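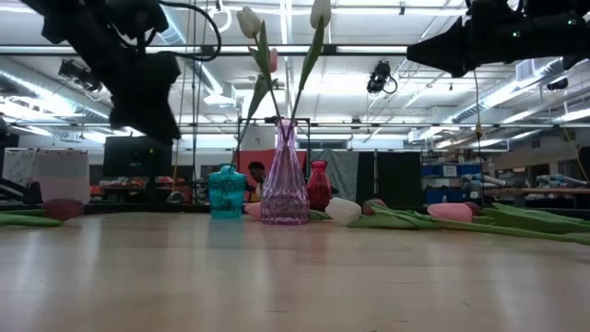

Flower-arranging station, Warnudska workshop: three glass vases and artificial tulips, with both arms at the table.

Project Inum: progress report, July
Prepared for the Parisi fund

Open day
The workshop was open to visitors from 10 a.m. to 4 p.m. We received 26 guests in groups of 8 or fewer. Most came from schools and small manufacturers in Skosusberg. Each group had a short safety talk and then watched the two-arm station for one full session.

Demonstration
The task was to place artificial tulips in a vase, one stem at a time. We ran 24 attempts over the day. Eighteen ended with the stem standing in the vase. The other six failed, mainly at the narrow neck, where a new stem catches on those already in it. Glass is also harder for our vision software than the plastic cups used in the spring.

Visitor comments
Guests asked most often about speed and cost. Two firms requested a follow-up visit. Several people could not hear the operator over the ventilation, and we will use a microphone next time.

Spending
Open day costs were within the approved amount. The receipts are in Annex B.

Next period
- Retest stem insertion with the new fingertips
- Add the smaller vases to the test set
- Send dates for the second open day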